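**Surkach Landcare Network – Members' Board**

Board index > Network business > Should we merge the two regional meetings?

**bramble_east** wrote:

Good evening to all. I read the summary from the last round of member meetings and I want to ask how other groups understand item four. It says that the network "will consider joining the northern and the coastal meeting into one annual event." In our group some people read this as already decided. I read it as a question which is still open. Who is right?

For those who did not attend: the northern meeting is normally held in Rodcombe and the coastal one in Louro. Our group goes to Rodcombe. We are small, and we can fill one car.

**louro_dunes** wrote:

I was at the coastal meeting. It was presented as a question, and there was no vote. But the person who presented it had already a slide with a possible venue, so I understand why people became suspicious.

My own opinion is that one event is better. Last year I heard the same talk about grant reporting in Louro that the Rodcombe people had heard two weeks before. The speaker was paid travel twice. With one event we could pay for a longer program and maybe a field visit.

**bramble_east** wrote:

Thank you, this helps. About the slide: which venue was it?

**louro_dunes** wrote:

The Irnorex hall, the one near the highway. It has good parking and a real kitchen.

**kettle_creek** wrote:

The Irnorex hall is 405 kilometers from my gate. I will not drive this for a day of meetings, and I think my neighbors will not do it either. When we say "one event for everybody" we should be careful, because in practice it becomes one event for the people who live near the highway.

I also want to say something about the numbers in the summary. It says our membership is almost 2000, and that the members "supported a more efficient format." How many members answered this question? In Rodcombe there were 20 of us in the room after lunch, when it was discussed. I counted because I was passing the attendance sheet. Several had left already to feed animals.

**louro_dunes** wrote:

I accept the point about distance. But please be fair, the same question was also in the email form, and it was open for the whole of March. People who did not come could answer from home.

**kettle_creek** wrote:

The form asked, "Do you support a more efficient use of meeting funds?" Of course I answered yes. Who would answer no? It did not mention that a meeting would disappear.

**bramble_east** wrote:

I looked for my copy of the form and kettle_creek is correct about the wording. The merging is mentioned only in the background notes on the second page. I missed it too.

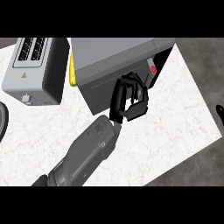
**Filed under: Network business / Regional meetings / Member feedback**

**page 2 of 2**

**old_fenceline** wrote:

I have been in this network a long time and we had this discussion before, when there were six regional meetings. They became four, then two. Every time the reason was the cost, and every time the fee stayed the same. I am not against change, but I would like to see the budget of both meetings next to each other before I give my opinion. I asked for it by email and I am still waiting.

**louro_dunes** wrote:

The budget is in the annual report, in the section for events.

**old_fenceline** wrote:

It is one line for all events together. I have it in front of me.

**louro_dunes** wrote:

You are right, sorry. I remembered it with more detail.

**wattle_and_wire** wrote:

I am new here, so excuse me if this was already proposed. Could the single meeting change its place every year? One year Rodcombe, next year Louro. Each side would have one long drive in two years, and the speakers would come only once. My former network did it this way. Attendance from the far side was lower in the "away" years, but it was not zero, and notes were sent to all groups within the week.

**kettle_creek** wrote:

I could live with that, if in the away years we can join by video for the part where decisions are made. Not for the whole day – our connection would not survive it.

**louro_dunes** wrote:

I could also support this. Video for the talks is easy, but for the discussion I am less sure. Last time we tried, the people on the screen could not hear the back rows and they gave up.

**bramble_east** wrote:

Then somebody must walk with a microphone. It is not so difficult.

I will write to the office and ask two things: that item four is clearly marked as open, and that the budget for each meeting is sent to the groups. I will include the idea of changing places. If you want your group's name under the letter, please write me a message before Thursday. It is fine to sign only for one of the two requests.

**old_fenceline** wrote:

Put us under both.

**kettle_creek** wrote:

Both for us also. I still prefer two meetings, and I ask you to write this in the letter.

**louro_dunes** wrote:

Only the budget one for now. I need to ask my group about the rest.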